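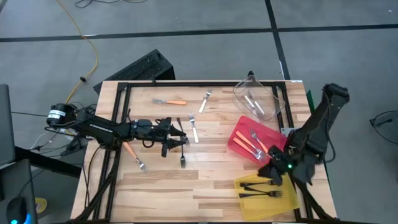
Wood table, six loose forks, gray floor.

Fixing a gloppy nail polish without ruining it
Posted by Heiðrún, 2018-08-23

Quick one today, I have 4 bottles to rescue before dinner. If your polish strings off the brush like melted cheese, dont bin it yet.

What you need
Polish thinner (NOT remover)
A dropper
Paper towel, some remover for the neck of the bottle
Old saucer you don't eat off

Step 1. Clean the neck. Remover on a folded towel, wipe the threads where the cap screws on. Crusty threads = cap won't seal = thick again by June. Don't let any drip inside.

Step 2. Two drops of thinner. That's it. Cap on.

Step 3. Roll it between your palms for a minute or so. No shaking, you get bubbles. Glitters take longer, keep rolling.

Step 4. Test on the saucer. Should run off the brush in one slow bead. Still stringy? Two more drops, roll again. I stop at 5 rounds, past that it's just old.

Step 5. Leave it standing overnight. Then swatch one nail, thin coat, wait, second coat.

Why not remover? Acetone breaks the formula down. Looks great for a day, then chips and goes streaky. Did this to my favorite Zurkano plum and I'm still mad.

Couple of notes
- Window open. Thinner stinks, and keep it well away from candles or the stove.
- Gel polish is a different thing, none of this applys.
- Store upright, somewhere cool and dark. Not the bathroom.
- Top coat thickens fastest. Check that one first.

Sombat Tanasarn asked if it works on the Hemmin crackle ones. Tried it, sort of. Thins ok but the cracks come out tiny.

Magnetic polishes next time, if I find the magnet.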